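Endurance Food Fair, Sunday: Notes From a Full Stomach

I drove 38 miles to eat samples out of paper cups, and I'd do it again next September, though possibly after skipping breakfast this time.

The fair fills one hall of the old Dalgate works, and by ten in the morning the line for free chews was out past the restrooms. These are people who will ride a bike for six hours without complaint. Ask them to wait for a cube of salted watermelon and you see another side.

Panine had the biggest booth and the smallest samples. Their new drink mix comes in lemon and in something called "original," which tastes like lemon that has been told some bad news. Beverley Naylor, who was pouring, said the idea is that you stop noticing the flavor after hour three. I stopped at the second cup.

Vistero was handing out rice bars, and these were good – soft, a little salty, and wrapped in paper you can tear with gloves on. A box of 18 seems like a lot until you start eating them in a parking lot.
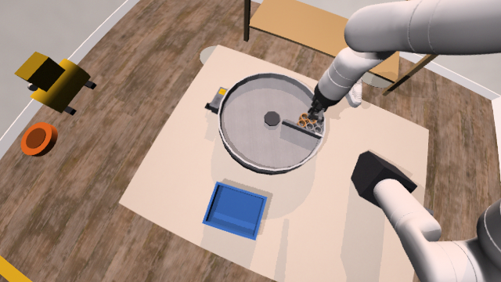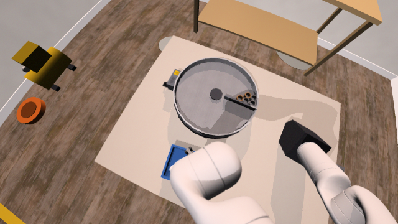 The talk at noon was Marcelino Pacheco on eating during long races. He wants most of us to eat earlier and more often, starting 20 minutes in, before we feel like it. He also said to practice with the same food you plan to race on, which got a lot of nodding from people holding bags of food they had never seen before that day.

Darren Oakley asked whether pizza counts. Pacheco said yes, if you can keep it down. It was the only answer anybody near me wrote in their notebook.

I missed the caffeine tasting, having found a chair.

Parking was free, coffee was not. The hall has room for 600 and one working water fountain, so bring a bottle, preferably empty. I came home with two rice bars, a Panine visor that fits no head in my house, and a strong wish for soup. Declan Hulme has already asked for the visor.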